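How to keep a scrapbook of your football club's season

By Shobha Amin, Orkcombe Town supporter

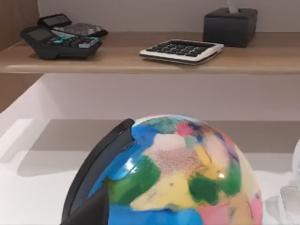 What you'll need

A big hardback book with plain pages, a glue stick, some decent scissors and a pen that doesn't smudge. I've kept one for Orkcombe Town every season since I was at school, and I still look forward to starting a fresh one each August!

Step 1: Give every match its own page

Put the opponent and the score at the top, then stick in your ticket or a cutting from the local paper. Leave a bit of room underneath, as you'll always think of something else on the bus home (I certainly do).

Step 2: Write a few lines the same evening

Who played well, what the manager said afterwards, whether the pies were any good. My friend Tarek Smadi waits until January and then has to ring me up for half the scorers, bless him.

Step 3: Finish with a league table

Copy out the final table by hand on the last page, and add your player of the season next to it. Mine was our goalkeeper, two years running.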